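Magazine > Work and Life > Features

The new colleague at the packing table

In Seveck, a small company has let a robot arm into its daily work. The people who pack there had to learn some things too.

The morning at Pedent begins at half past six with coffee, and the coffee is strong. I was offered a cup before I had told anybody my name. The women and men who pack here sit down together for ten minutes, look at the list of orders and decide who takes which line. When I began to visit them, in spring, this was still done with a pencil on the back of a delivery note. Now there is a screen on the wall, and one of the lines on it is called Pinto.

Pinto is a robot arm. The name was given by the packers themselves, and I heard three different explanations of it, so I will not choose one. The arm was supplied by Tukia, a firm which sells such machines to companies that are too small to have engineers of their own.

Pedent fills boxes for older people who live alone. In each box there are ordinary things for the kitchen and the bathroom, and the boxes differ from each other, which makes the work slow. One customer wants two bottles of the mild soap and no sponge. Another wants everything wrapped, because her hands are weak and she likes to carry the things one by one. In September 2584 boxes left the building. A person who has packed for many years knows certain customers only by their order, and speaks of them with affection.

I had expected to write about fear. There was fear, and I should not make it smaller than it was. When the management announced the arm, one of the older packers went home and counted on paper how many months she had until her pension. She told me this while folding cartons, without looking up. Another said that he had worked in a bottling plant before, and that there the machines had come in through one door and the people had gone out through the other.

So far it has not happened like this at Pedent. The company signed a paper promising that no place would be cut for two years. The packers keep a copy of it pinned above the sink. What comes after the two years is not written anywhere, and when I asked in the office I received a polite answer which I could not use.

What has changed is the kind of tiredness. Before, most of the day went to reaching and lifting, and people finished with sore wrists and shoulders. Today the arm takes some of the simple items, and the packers do the wrapping, the checking and the difficult boxes. The shoulders are better, they say. The head is worse. "At four o'clock I used to be tired like after a walk," one woman told me. "Now I am tired like after an exam." She misses the easy boxes, during which she could think about her garden.

There is also less talking. Two people who pack at one table talk without noticing it. A person who stands beside a machine must watch it, or thinks that she must, and then the conversation goes to sleep. The team has answered this by making the lunch break longer by ten minutes and starting earlier. It was their own proposal, and it was accepted in one afternoon.

The part I found most interesting takes place away from the packing hall, in a carpeted room along the corridor. There the arm's tasks are tried at a wooden table before they are brought to the line. Four of the packers have been trained to run these trials, and they receive a little more money for it. They lay out objects of different shapes, let the arm try, write down the result and begin again. Over 2000 tries have been written down since the room was opened, at first in an exercise book and later on a tablet, although the exercise book is still there and is still consulted.

It is patient work. A packer knows with her fingers how firmly a thing may be held, and she has never needed to say it in words. Now she must say it, to a technician from Tukia on the telephone, and the technician must turn it into settings. Small round things in a bowl are a good lesson, I was told, because a hand goes into a bowl without thinking and a gripper has to be shown everything.

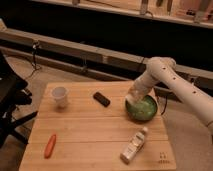
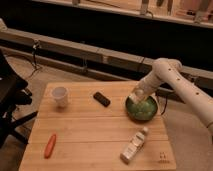
The arm lowered to the green bowl, with the cup and the bottle also on the table.

One of the four told me that she had never before been asked to explain her work. In all her years somebody had shown her the work, or corrected it, or measured how fast it was. She was a little ashamed at first, because she had no words for it. Then she started to notice at home how she picked up an egg, or a wet glass, and she made notes on the calendar in her kitchen. Some of these notes went to Tukia. She would like to know if they were used, and she has asked, and she is waiting for a reply.

I asked her if she was afraid that she teaches the arm to take her job. She thought about it for a long time. She said that her daughter asks her the same question every Sunday lunch, and that she gives a different answer each time, depending on the soup.

Not everybody wishes to go into the room. Two of the packers prefer the line and have said so, and they are left in peace. A younger colleague applied for the training and was told there was no free place until next year, which caused some bad feeling. More pay for four people in a small team is a thing that everyone can see.

When I left, the evening boxes were standing by the door for the driver. On one of them somebody had written in thick pen that the bell does not work and one must knock on the window.

Reader comments

lineworker_north: We got the same promise where I work, also two years. Put a copy somewhere better than above the sink, it will get wet.

Teapot: My mother gets these boxes. She does not mind who packs them as long as the soap is the right one. Nice article.

oldbottler: The part about being tired in the head is very true. I would like to read what the doctors say about it. And how much is "a little more money"?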